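Doing the small bedroom this month, one thing at a time. Posting it as a thread so I can find my own measurements later.

1. The room is the back one off the hall. Bed, a nightstand, a dresser that is going to the Hovland place in September. It has been the room where things get put down on the way to somewhere else.

2. The rule for this round is that I can't buy storage until I've used what we already own. We own a lot of bins. Most of them have other bins in them.

3. Started with the nightstand. It's a white Foltusia, open compartment on top, one drawer underneath. Paid $64 for it, assembled it on the kitchen floor, put the drawer runner in backwards the first time.

4. It used to be pushed tight against the bed on the window side. You could get to the drawer if you sat down first and leaned. I stopped using the drawer and the stuff piled up on top.

5. What came out of the drawer: two phone chargers for phones we don't have, a museum map, cough drops, the hex key for the nightstand, a receipt for the nightstand, a sock.

6. Kept the hex key and the receipt. The sock went in the wash and I am waiting to see if the other one turns up.

7. Wiped it down with dish soap and warm water. White furniture shows every coffee ring but it also cleans up fast. I did the lip along the bottom with an old toothbrush. Didn't bother with the back.

8. Then the basket. Red plastic, holes in the sides, handle over the top, like a little store basket. It cost $5 at a garage sale and I've never found a second one the same size. I looked on Pindia for a while and gave up, everything there was either twice as big or meant for a bathroom shelf.

9. It has been a clothespin basket, then a car trunk basket, then it sat on the dryer. Now it's the floor toy basket for this room. I rinsed it in the tub. The holes collect lint and you have to go at it from the inside.

10. I like the handle more than I expected to. The fabric cubes we had in here before got dragged by one corner until the corner gave out. A handle gets used.

11. Things I had decided it can hold: anything small that rolls. Balls, mostly. The yellow-green one is the worst, it goes under the bed and stays there until somebody vacuums.

12. Where should it live, though. On the nightstand or on the floor. Three from the small bedroom, basket and nightstand:
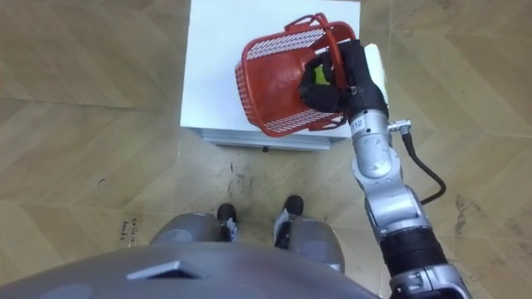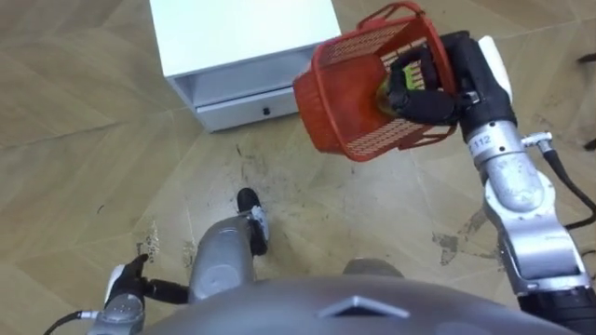
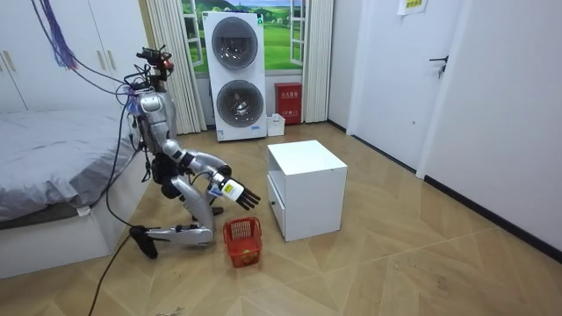
13. I'm going with the floor. On top of the nightstand it takes up the spot where a glass of water and a book need to go, and the glass of water was there first.

14. On the floor it's at the right height for dropping things in. It also slides fine on that floor, which is the light wood-look kind and forgives a lot. No scratches so far from the basket. The dresser is a different story.

15. Someone asked about the floor. It came with the house. I don't know the brand. The pattern is big and pale and hides dust better than the dark stuff in the hall. I dry mop it and that's the whole routine.

16. Nightstand placement: the next plan is to leave a gap beside the bed wide enough to open the drawer all the way with a foot in between. I cut a piece of cardboard to the depth of the open drawer and laid it down to check. Do this before you move furniture, cardboard is lighter.

17. Wall measurement for my own records: 74 inches from the closet trim to the corner. I have measured this wall at least once before and written it on something I can't find. Now it's here.

18. The drawer gets one job, which is things you want in bed at night. Lip balm, tissues, a flashlight, the good earplugs. No batteries, no paper, no hardware. The hex key is now taped to the underside of the nightstand.

19. The open compartment is for books. It was going to be for books and the charger but the cord hangs down in front and I don't like how it looks. Charger goes behind the bed. I'll figure out a clip.

20. Time check, since a couple of people want to know if this is a whole-weekend thing. The nightstand took me 20 minutes with the drawer and the wiping. The basket was less. The dresser is going to be an entire afternoon and I'm putting it off.

21. On labels: I'm not labeling the basket. There is one basket in the room and you can see into it through the sides. I labeled everything in the hall closet last year and people still open the wrong box.

22. If you're shopping for something similar, the things I'd check are whether the handle moves out of the way, how smooth the rim is on the inside, and if the holes are smaller than whatever you plan to put in it. Crayons go straight through ours.

23. Someone suggested Drivetard, the app where you photograph your closets and it makes an inventory. I tried it on the hall closet. It's fine if you're moving. For one bedroom I'd spend more time on the app than on the drawer.

24. Reply to the question about white furniture with kids around: it's okay. Crayon comes off with baking soda on a damp rag. Marker mostly comes off. There is a faint blue line on the side of ours and I've turned that side to the bed.

25. Also asked: is the nightstand sturdy. It's light, so you can shift it with one hand, and that cuts both ways. I wouldn't stand on it. The drawer is shallow, don't expect to get a hardcover in there with anything on top of it.

26. Under the bed is next. I already know there are two suitcases and a box of winter stuff. I would like it to be only the suitcases. The winter stuff can go up in the hall closet behind the fan once the fan comes out for the season.

27. Update, evening. Basket is still on the floor and still in the same place. The nightstand has a lamp on it, a book, and one glass. I moved the lamp twice.

28. Update, next morning. Found the other sock. It was between the mattress and the headboard. Both are now in the drawer with the rest of the socks, in the dresser that is leaving, so that's a problem for later.

29. Dresser measurements and the closet shelf will go in a separate thread. If you have a way to get an old dresser down a narrow staircase without taking the handrail off, please put it in the replies.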